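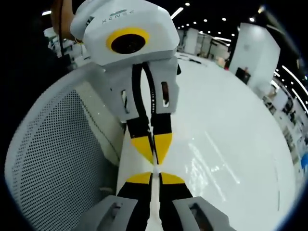
Light grey mesh chair back with its white surround, and the thin white rod.

The workroom at Stotia, Sulville

Gallery page. Text by Feven Mersha. Last updated May 28, 2021.

This page belongs to the set on our rooms. The earlier pages covered the entrance and the long store. The workroom is on the first floor at the back, over the yard, and was fitted out in January after the old desks went to Tamiru. The building dates from 1745 and the floors are uneven, so most of the furniture was picked with that in mind.

The picture at the top opens to full size if you click on it. The notes are arranged by item. Please ask before using the picture elsewhere.

The chairs
Mesh backs, light grey, with a smooth white surround. The mesh is a close grid of small round holes and the back has a strong curve to it. We had padded chairs before and they were too warm in summer, as the room faces south-west and the blinds only cover the lower panes. The mesh is easier to clean. A soft brush on the vacuum does it, and a damp cloth for the white parts, which show marks sooner than the grey.

Getachew Dinsa chose them after trying a few at the Stirko showroom. He wanted a back that would support people who lean sideways to reach things, and he wanted all of the chairs to match. The first delivery was the wrong colour and went back. The replacements took another fortnight.

Anyone tall should raise the seat before the back. If you do it the other way round the back ends up too low and you have to start again.

The white rod
Thin, plain and white. Small pieces like this go missing more than anything else in the workroom, mostly by rolling to the low side of the floor by the radiator. Look there first. If you find one, put it in the shallow tray on the end shelf, not in the pen pot.

The desks
Fixed height, 70 cm to the top. We looked at adjustable ones and decided against them on cost. Each leg has a screw foot, and on this floor the feet do need adjusting. If a desk has been moved and rocks afterwards, turn the foot nearest the wall until it stops. Please don't fold paper under it. We took a surprising amount of folded paper out from under the old desks.

Bags go on the hooks along the corridor wall. The gaps between desks are narrow and a bag on the floor stops the chair behind from rolling back.

The shelves
Open shelves along the inner wall, brought up from the store and painted. Heavy boxes go on the bottom two rows. The upper shelf is for things used a few times a year, and the step stool for reaching it is kept behind the door. Labels are on the front edge of the shelf so that they stay put when a box is taken away. Feven has spare label strips.

The deepest shelf is 40 cm and will take a standard archive box lengthways. The others won't, and a box left sticking out gets knocked by the chairs.

Light
The ceiling lights are the old ones with new tubes. They are bright enough in the middle of the room and poor in the corners, so there are clip lamps for anyone working at the ends. In the late afternoon the sun comes in low and the desks nearest the window get the worst of it. Drop the blinds on the left first, as the right-hand cord sticks and needs a slow pull.

The floor
Boards, sanded and sealed. Chair wheels leave faint grey lines in the seal, which come off with warm water and a little washing-up liquid. Leave the boards to dry before rolling anything over them. The board by the door creaks and has been screwed down twice. It still creaks.

Still to do
A second coat on the shelf ends. New cord for the right-hand blind. Felt for the legs of the side table, which scrapes whenever it is pulled out. Getachew has the measurements for a narrow cupboard to go beside the door, but the skirting will have to be cut to fit it and we haven't agreed who is doing that.

The next page in the set is the kitchen, and will go up when the tiling is finished.

Corrections to Feven Mersha at the Sulville office.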